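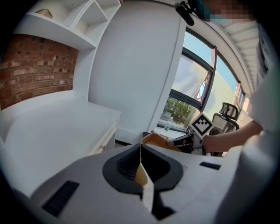
Lunde window, dark gray metal frame, one pane open, beside a white wall pillar.

Lunde Window, Dark Gray
Manufacturer: Drornow
Item no. 869

Lunde is a large-format metal-framed window for workrooms, offices and classrooms. Fixed and opening panes are combined in one frame and share the same outer finish. The window is supplied to order and is not held in stock.

Frame
Metal, dark gray, matte. Inside and outside are finished alike. Other colors are available on request and add 3 weeks to delivery.

Glazing
Clear insulated glass as standard. Obscured glass can be specified for the lower panes only. Clear lower panes keep the view of the ground outside for people who are seated. Solar control glass is recommended for elevations in full sun with no exterior shading.

Opening panes
Position is set at the time of order and cannot be changed after manufacture. Each opening pane has a handle on the room side and a friction stay that holds it at the selected angle. Panes should be closed in high wind. A restrictor is fitted at the factory and may be released with the key supplied. Keep the key with the building manager.

Sill
The sill is ordered separately. Depths other than standard are cut to the drawing. It will carry everyday items such as a water bottle or a small plant, but is not rated as a seat or a step. Leave the area under an opening pane clear if the pane swings inward.

Installation next to pillars and walls
Allow a gap of 10 mm between the frame and any finished wall or pillar. Fill with backer rod and sealant. Plaster and paint the pillar before the frame is set, and fit baseboard last. Where the pillar projects into the room, check the swing of the nearest opening pane against the drawing. Order that pane with the hinge on the far side if the handle would strike the pillar.

Care
Wash the frame with mild soap and a soft cloth. Do not use solvents or abrasive pads. Lubricate hinges and stays every September, or more often near salt water. Replace worn gaskets with part Cotosex only.

Supplied with the window
Frame, glazed panes, handles, restrictor key, 4 spare glazing wedges, installation sheet.

Technical questions: Ylva Sundqvist
Orders and drawings: Arvid Grønli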